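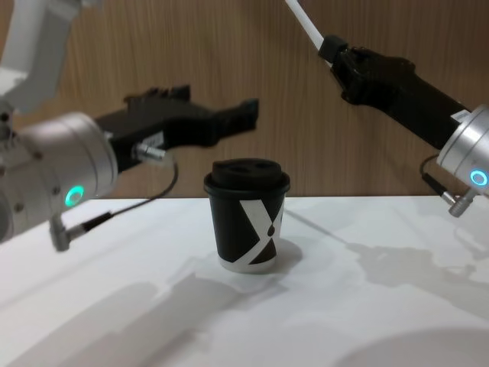 I live in Clokow for three years now, and the spring fair in Skargate is still the day I wait for most. It takes 30 minutes by the local bus, which stops beside the church. If you come by car, please use the field behind the school, where parking costs 2 dollars for the whole day.

The fair is known for its smoked fish and its onion bread. I always eat first and walk later. This year the music was on the small stage near the harbor, and the children's boat race started at noon, a little late because of the wind. 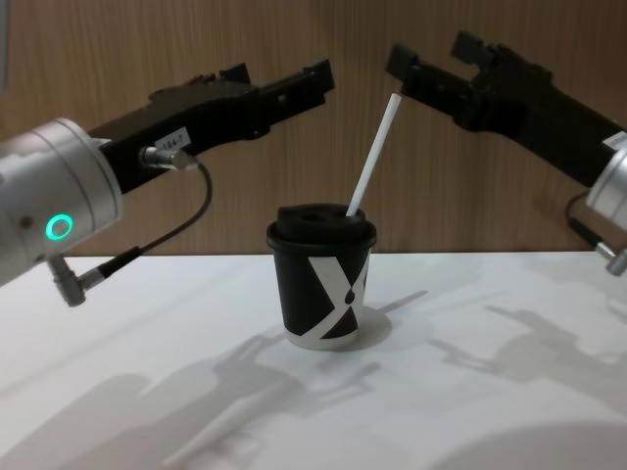 Bernadette Castellanos wrote to me that I should not forget the quilt tent, and that the best quilts are sold before lunch. She is right, I came at two and there were mostly pillows left. I bought one with blue herons.

In the evening there is a lantern walk along the old sea wall. The path is narrow and not flat, so take good shoes. We were around 90 people and it was very quiet, only the water and some dogs.

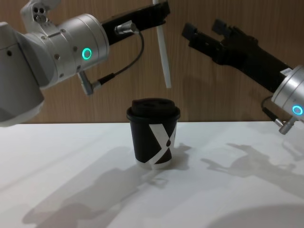

Last updated: May 28, 2020

I corrected the bus stop, because my first text had the old one. Thank you to Tainá Fontes for the message. The bus back to Clokow leaves from the harbor side, and the last one is quite full, so I prefer the one before it.

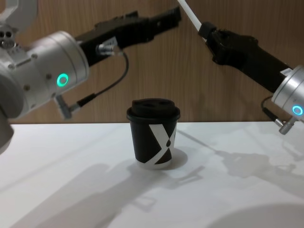 Where to sleep

The Chauke guesthouse has simple rooms and a good breakfast with eggs. You must call them, they do not answer email. My room looked over the fish market, and it gets loud there early in the morning.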